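We came back from the lake at Jokura with 458 photos and one broken suitcase, and I think it was our best family journey until now.

In September my daughter was seven and she did not want to go. She told me that lakes are for old people. I had already paid for the night train, so she had no choice, and she carried this face for the first 306 kilometres. Then a man in our compartment, Darcy Carrier, showed her on his map where the train climbs through the Peltar tunnels, and she began to write every tunnel in her notebook. After this she forgot to be angry.

Peltar itself is a small town with a castle on a rock. There are 114 steps to the gate, it is written on a sign at the bottom, and I advise you to drink something before you start. The castle is closed from noon until two. We did not know it, so we sat on the wall and ate plums. From there you see the whole valley and the river, and also the roof of the station where our train was waiting without us - we had a long stop, but I looked at my watch all the time.

At Jokura we slept in the guesthouse Saraç, near the small harbour. The rooms are simple and the beds are a little short for my husband. In the morning a boat goes to Ulatwood, on the other shore, where you can walk under very old beech trees. We saw a heron, two deer and more mushrooms than I can name. My daughter found an owl feather and she still keeps it in her pencil box. 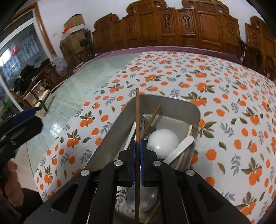
Meals were the part which I had worried about most, because she eats slowly and complains quickly. At the Saraç they served fish soup each evening and she finished it, even the carrots. Since we are home she wants to lay the table herself, on the cloth with the orange fruits, and a chopstick goes in the steel tray, with a fork and a spoon nearby. She also asks for the soup, but mine is not the same. I think they put dill in it.

Next year she wants to go back by the same train. I have to buy a suitcase first.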